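Über uns

Vurnia ist ein Fachdienst für Hintergrundrecherche und Aktenauswertung im Bereich der organisierten Kriminalität. Wir arbeiten für Redaktionen, Anwaltskanzleien und Forschungseinrichtungen, die Verfahrensunterlagen in größerem Umfang sichten müssen. Ermittlungen im polizeilichen Sinn führen wir nicht durch.

Arbeitsgebiete

Im Mittelpunkt stehen Lebensläufe und Netzwerke von Personen, gegen die rechtskräftige Urteile vorliegen. Ausgewertet werden Urteilsbegründungen, Handelsregisterauszüge, Grundbuchdaten (soweit ein berechtigtes Interesse nachgewiesen ist) und Presseberichte. Angaben aus laufenden Verfahren werden gesondert gekennzeichnet und bis zur Rechtskraft nicht in Personenprofile übernommen.

Der Bestand umfasst derzeit nearly 3000 Verfahrensakten aus 71 Gerichtsbezirken. Jede Akte erhält beim Eingang eine Kennung, unter der sämtliche Fassungen, Schwärzungen und Übersetzungen abgelegt werden. Namensvarianten und abweichende Transkriptionen werden in einer eigenen Tabelle geführt und bei jeder Abfrage mit ausgewertet.

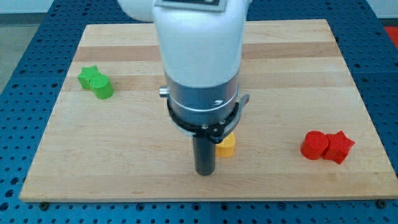

Für die Verknüpfung der Datensätze setzen wir die Eigenentwicklung Presis ein. Das System gleicht Geburtsdaten, Meldeorte und Firmenbeteiligungen ab und gibt Treffer mit einer Konfidenzstufe aus. Treffer der unteren Stufen werden von zwei Mitarbeitenden unabhängig geprüft. Weichen die Ergebnisse voneinander ab, bleibt die Verknüpfung offen und wird im Bericht als ungeklärt ausgewiesen.

Quellen und Löschfristen

Jede Tatsachenbehauptung in unseren Berichten ist mit Aktenzeichen und Blattzahl belegt. Mündliche Auskünfte gelten als Hinweis und werden ohne schriftlichen Beleg nicht verwendet. Arbeitskopien werden 90 Tage nach Abschluss eines Auftrags gelöscht, sofern der Auftraggeber keine längere Aufbewahrung vereinbart hat. Daten über Zeugen und Geschädigte werden vor der Erfassung pseudonymisiert.

Partner

Übersetzungen aus dem Portugiesischen und Spanischen übernimmt das Büro Peixoto. Die Auswertung von Tonmitschnitten liegt bei Sondura; übermittelt werden ausschließlich Dateien, deren Verwendung gerichtlich freigegeben ist. Beide Partner sind vertraglich an unsere Löschfristen gebunden.

Planung

Bis 2027 soll der Altbestand auf Papier vollständig erfasst sein. Vorrang haben Akten, deren Aufbewahrungsfrist bei den abgebenden Stellen demnächst endet.

Anfragen richten Sie bitte schriftlich und mit Angabe des Verwendungszwecks an die Geschäftsstelle. Privatpersonen erteilen wir keine Auskünfte über Dritte. Auskunfts- und Berichtigungsersuchen zur eigenen Person bearbeitet die Datenschutzstelle.

Stand: Mittwoch, 15. März 2023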